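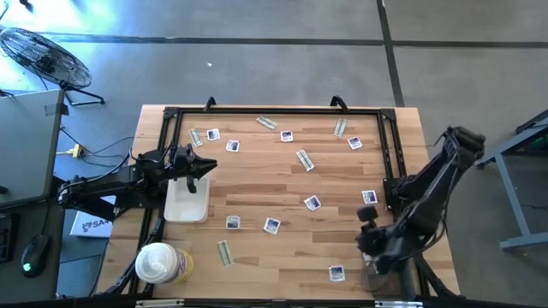

17/10/2026 -- Toturthorpe, packet sorting

Carried on with the small packet work. Same butcher-block table as before, white bin on the left. Squares and strips mixed together and spread out flat over the wood, none on top of another to start with. Padmavathi wants stacked starts as well but I'd like the flat ones finished first.

Stock: the carton from Grajales came with 3000 packets in it, squares and strips together. I've pulled 219 into the working tub and put the rest back on the shelf over the sink. Anything with a bent corner or a split seam goes in the ice cream container by the door. Please don't put those back in the tub. We had a few leak in January and the grit got into everything.

Notes on layouts:
Squares first, then fill in with strips. If the strips go down first they all end up pointing the same way without my meaning to do it.
Keep a finger's width between packets where you can. Touching is fine for the later sets, so mark those "T" on the sheet.
Turn a few of the squares so the printing isn't always the same way up.
Leave the strip of wood right along the rails clear. Packets there are a pain to get a fingernail under.

The table top is very shiny near the window end. Pale packets are hard to pick out against the glare when you stand at the near side.

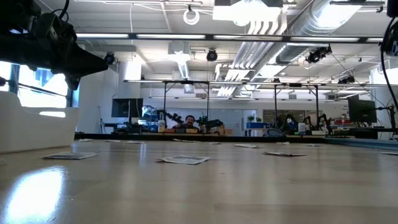

Abelardo suggested a matte oil for the top. I'd rather try the blind first, as the Fedum oil took a week to stop smelling on the other bench and we can't spare the table that long. The colour might shift too, and then the older layouts wouldn't match.

Got through 44 layouts by lunch, target for the day is 100. Slower than I'd hoped, mostly the resetting.

To do:
- new tub with a lid, the old one is cracked
- ask Prondisa whether they sell the strips separately
- wipe the table down between sets, dry cloth only
- Padmavathi to check my T sheets against hers
- labels for the bent-corner container -- someone tipped it out Thursday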